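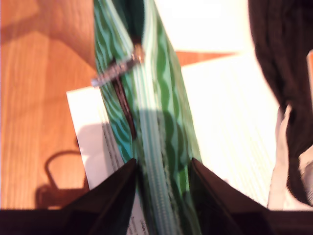 Tímea Kun told us over the phone that a planner which can't explain its own stop is no better than a stuck one, and asked why she should pay for either. We had no good answer that May. Most of what Wernstead does now came out of trying to write one.

4 min read

About Wernstead

We write control and planning software for two-arm robots that handle soft things: pouches, towels, bags, clothing. We don't build arms and we don't sell them. We sell the part that decides where the fingers go next, and the tools for finding out why it decided that.

You will have read other pages like this one. They say the software learns any task and adapts to any home. We have tried a fair amount of that software, including our own early versions, and we don't believe it. Cloth folds over itself and hides the edge you wanted. A shiny pouch under a window looks to a camera like two or three different objects in the space of a second. Anybody who says this is solved should be asked to show the runs they left out.

Search this site Enter keyword Go

What we make

Folix is the planner. It takes in the camera views and joint positions, proposes a short move for each arm, and throws out the ones that would bring the arms into each other. It replans all the time, and it is allowed to give up. Early customers hated that. They wanted the arm to keep trying, and a few still do.

Lemieux is the log viewer. It started as a script Chun-hung Fu wrote to line up the wrist views with the motor commands, and it is still the thing we open first in the morning. If an arm closes on the wrong layer of fabric, Lemieux lets you scrub back to the moment the planner picked that layer and read the scores it gave to the others. The scores are often embarrassing. We ship them anyway.
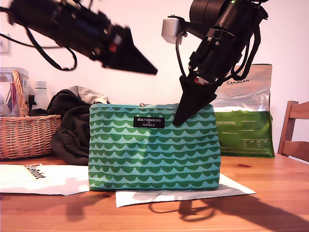
Does Folix need a model of each object before it can handle it?
It doesn't use one. It works from what the cameras show at the time, and that costs us: with an object it reads badly, it is slower and gives up more often than a system tuned to that one item would.

How we test

We test on ordinary tables, in ordinary daylight, with household things on and behind the work area. A clean bench with a gray backdrop gives lovely numbers and we stopped trusting ours years ago.

Every release goes through 359 recorded cases where an earlier version did something dumb. Darlene Després keeps that list and has refused several times to let anyone trim it. After that come 200 live attempts per task, with no restarts. If an attempt goes wrong, it counts as wrong. We publish the failures next to the successes, sorted by what broke: perception, planning, control, or a cable where it shouldn't be.

We are wary of our own totals too. 200 attempts sounds like plenty until you split them by time of day and find that most of the bad ones fall after 3 p.m., when the sun gets low. So the report gives light conditions for each attempt, and customers can rerun the sorting themselves.

What we won't say

We won't give you a single success rate. We won't call the software "intelligent" in a contract. We don't run paid pilots under 50 hours of arm time, as a shorter one tells you mostly how well the demo was set up.

We also don't have much faith in simulation for cloth. Nilton Bermúdez runs our simulator, Roltmont, and he is harsher about it than the rest of us. It is good for catching collisions and bad timing. For what a towel does once you pinch it by the middle, we go back to the table.

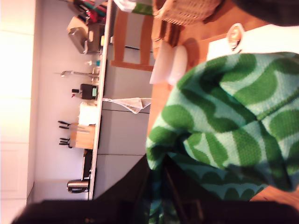 Towel handling, wrist view.

Who we are

Darlene Després: testing and release
Nilton Bermúdez: simulation, arm control
Chun-hung Fu: logging and tools
Fuad Lencho: perception, customer installs

Fuad answers most of the mail. Send him a log before you send him a description of the problem; he'll ask for it anyway. If you are comparing us with another supplier, ask both of us for the raw logs from the worst day of testing. Ours are available on request, in the Lemieux format or as plain files.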